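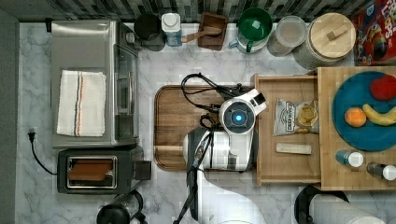
Tema 4. Presupuesto y compra de una célula de manipulación
Apuntes de clase. Planificación de equipos de automatización

4.1 Qué se compra

El error más frecuente en los trabajos del curso pasado fue presupuestar solo el brazo. En una oferta real el brazo es una línea entre muchas. Para un puesto de manipulación doméstica o de laboratorio hay que prever, como mínimo:

Brazo y controlador
Pinza y juego de dedos de repuesto
Cableado y guías
Encimera o bancada, con sus fijaciones
Objetos de trabajo (menaje, envases, alimentos, pequeños electrodomésticos)
Formación y puesta en marcha
Mantenimiento del primer año

Los objetos de trabajo se suelen olvidar. Son baratos por unidad, pero se reponen continuamente: la fruta se estropea, las bolsas se rompen, el papel se gasta. Conviene tratarlos como gasto corriente y no como inversión. Los electrodomésticos van al inventario si superan el umbral del centro.

4.2 Ejemplo de cálculo

Trabajamos con tres ofertas para el mismo pliego: Busel, Drollton y De Haan. La partida de menaje y consumibles es la siguiente:

Consumibles, por puesto y mes: 64 euros
Meses de uso al año: 9
Total anual por puesto: 576 euros

A esto se suma el juego de dedos de la pinza, 252 euros. Se pide uno con la compra y otro a mitad de curso, es decir, 504 euros. Consumibles y dedos suman 1.080 euros por puesto el primer año.

La puesta en marcha de Drollton cuesta 2.462 euros e incluye el desplazamiento. Busel la factura por horas y De Haan la incluye en el precio del brazo. Antes de comparar los totales hay que pasar las tres ofertas a la misma estructura de partidas.

4.3 Espacio y cableado

Midan la encimera antes de pedir nada. El alcance que figura en el catálogo se toma desde la base del brazo, con el brazo extendido, y no descuenta lo que ocupan los aparatos ni los botes del fondo. En el plano deben aparecer:

La zona de trabajo libre
El recorrido de los cables en las posiciones extremas
Las tomas de corriente, separando las del robot de las de los aparatos
El lugar de la parada de emergencia

Si los cables cuelgan sobre la zona de trabajo, añadan una partida para guías.

4.4 Plazos

El pedido debe salir antes del verano si el puesto tiene que funcionar en septiembre. Kakus, el distribuidor de las pinzas, no reserva material sin pedido firmado. En el calendario se separan la fecha de entrega y la de aceptación; el último pago se vincula a la segunda.

4.5 Ejercicio

Preparen la hoja de presupuesto para dos puestos con las tres ofertas del anexo. Indiquen qué partidas se duplican y cuáles se comparten. La formación, por ejemplo, se contrata una sola vez. Extensión máxima: dos páginas, más el plano acotado de la encimera.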